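Ticket 427: Right arm drops or misses grasp after gripper swap (simulation cell, two arms)
Project: Idunari
Component: gripper model, controller config
Severity: medium
Status: resolved, follow-up open
Reported by: Vega Miranda
Assigned to: Ragnvald Grønli
Watching: Macarena Villanueva, Remedios Nieto

Summary

Since the change from the Pennington parallel gripper to the Zastier two-finger claw on both arms, the right arm fails to hold the small round part on most runs of the pick task. The left arm, with the same gripper model and the same controller, is fine. No errors are raised. The controller reports the grasp as closed and carries on to the lift.

Steps to reproduce

Load the bench cell with both arms on Zastier grippers.
Set the controller to Flornine, default gains.
Run the single pick task from the standard start pose, 20 runs, fixed seed list.
Repeat with the left arm as the picking arm.

Expected: the part is lifted and stays between the fingers until the release command.
Observed: with the right arm, the part either slides out during the first part of the lift or is pushed along the tray before the fingers close. With the left arm, the part is lifted as expected.

Vega Miranda, 09:10

Logs attached for both arms. Things already ruled out: part mass is unchanged, friction on the part is unchanged, and the tray has not moved between the two scene versions (compared the files directly). Going back to the Pennington gripper on the right arm makes the fault go away, so the arm model itself looks sound. I have not tried Pennington on one side and Zastier on the other in the same run.

Ragnvald Grønli, 09:55

Please confirm which start pose you are using. There are two in the repository with nearly the same name. The older one was written for the Pennington fingers, which are shorter.

Vega Miranda, 10:20

The newer one. Both arms come in from the rear corners of the table and stop over the long box with the fingers open and pointing down. I stepped the simulation to the hold before descent and paused it there, then read the joint values. They match the pose file to the last digit on both sides. 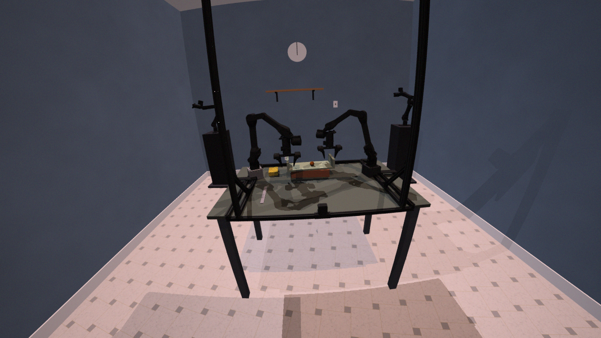
Joint values being right does not tell us much about where the fingertips are, so I also printed the tool centre point for each arm. Left is where I would expect it from the drawing. Right is offset along the finger axis. The controller believes the right fingertips are higher than the finger mesh puts them, and so it goes on descending after the tips should have stopped.

Ragnvald Grønli, 11:05

That would fit the pushing. If the tips reach the tray surface early, the contact solver shoves back and the fingers skate before they close. It does not obviously explain the slipping during the lift. Can you split the failed runs by type?

Vega Miranda, 11:40

Split done by hand from the contact log. Of the 20 right-arm runs, 4 succeeded. The rest were mostly pushes, with 3 slips. The slips all have a normal approach and a low closing force at the end, so they may be a separate fault.

Macarena Villanueva, 13:15

I did the swap on the config side, so here is what changed. The gripper description file was replaced for both arms. The tool offset is not in that file. It sits in the arm config, one entry per side. I edited the left entry and tested it, then copied the block across for the right. Looking at it now, the right block has the new finger names but still carries the Pennington offset. The merge kept the old line. My mistake, and the config checker does not catch it because a wrong offset is still a valid number.

Patch is on the branch. Please rerun with the same seeds.

Vega Miranda, 14:30

Rerun with the patch. Pushes are gone. The slips are still there on the same three seeds, and the closing force on those is as low as before.

Ragnvald Grønli, 15:05

Then we do have two faults. Check the closing force limit. Flornine reads it per gripper at start-up and falls back to a stored default if the name does not match. The stored default dates from the Pennington tests and is too low for a claw shape, where the contact patch on a round part is small. On a flat-sided part you would probably never notice.

Vega Miranda, 15:50

Confirmed. The start-up log has one line saying "limit loaded" for the left gripper and "limit default" for the right. The right gripper is named with a hyphen in the controller config and an underscore in the arm config. It is logged at info level, so it does not show in the normal console output.

Renamed, restarted, reran the full seed list. All right-arm runs now hold the part through the lift. Left arm unchanged.

Remedios Nieto, 16:10

Before this is closed: the comparison table from February has right-arm figures for the Zastier gripper. Were those taken with this config?

Macarena Villanueva, 16:25

The offset, no. That came in with the last merge. The force limit, yes. The name mismatch goes back to the first Zastier commit, so the February right-arm figures for that gripper were measured with the low limit. The Pennington figures are not affected. The left-arm figures are not affected for either gripper.

Remedios Nieto, 16:40

Then the right-arm Zastier row should come out of the table until it is measured again. Ezequiel was going to use it to choose a gripper for the second bench. I have told him to wait.

Ezequiel Sotomayor, 17:05

Noted, holding off. When it is rerun, please include the yellow block as a second part as well as the round one. I would like both shapes under the same limit before I compare the two grippers. I also want the force limit written into the results file, so that the value used can be read later without digging through start-up logs.

Resolution

Fault 1: tool offset for the right arm not updated after the gripper change. Corrected in the arm config.
Fault 2: gripper name mismatch between controller config and arm config, which caused a silent fall back to the default closing force limit. Name corrected.

Follow-up

Raise "limit default" from info to warning in Flornine start-up. Owner: Ragnvald Grønli.
Extend the config checker to compare tool offset against finger length in the gripper description. Owner: Macarena Villanueva.
Remeasure right-arm Zastier figures, round part and yellow block, both grippers, same seeds. Owner: Vega Miranda.
Write the active force limit to the results file. Owner: not yet assigned.
Delete or rename the older start pose. Owner: Ragnvald Grønli.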